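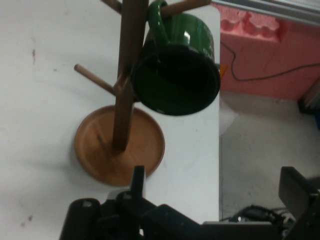 Wooden mug tree with a green enamel mug

Print this page | E-mail this page

Drument filter module: progress report for March

The grant paid for a first run of 146 filter boards, and we have them. That is the good news, and I'd like to keep it separate from the question of whether they're any use yet.

We built up three boards by hand before letting Koech loose on the rest. Two of them pass audio and sweep properly. The third self-oscillates with the resonance at zero, and swapping the chip made no difference. Koech's view is that it's a bad joint. I have reflowed every joint on that board twice and I don't believe it. My money is on the ground trace near the resonance pot, which is longer than I wanted and was moved to make room for a jack.

Tracking is the other sore point. The application said the filter would follow 1V/octave well enough to be played as a sine source. On the bench it holds for a bit over two octaves and then goes flat. Lultus, who supplied the temperature compensating resistors, say their parts are within tolerance. They may be, but their data sheet and their test sheet don't agree with each other, so I've ordered a small batch from elsewhere to compare. Until those arrive I won't claim the tracking is fixed.

The panels from Grerov are a nice colour and the holes line up. The lettering rubs off with a thumb. They have offered a second coat at no charge, and I have asked to see one finished panel before sending the lot back.

Money: $2,000 was released for this stage. Boards and parts are paid for, and $700 is left. That covers a revised board if we order a short run, but it doesn't cover a second mistake. I would sooner spend it on that than on the demonstration recordings listed in the plan, and I'm asking for your agreement to move it.

The build guide is half written. I've stopped at the calibration section, as there is no sense telling people how to trim a circuit that may change.

The plan has kits going out next quarter. I would not promise that to anybody. A fair date depends on the new resistors and on what the third board is doing, and I'll report on both next month.

Contact us | Copyright Drument | Back to top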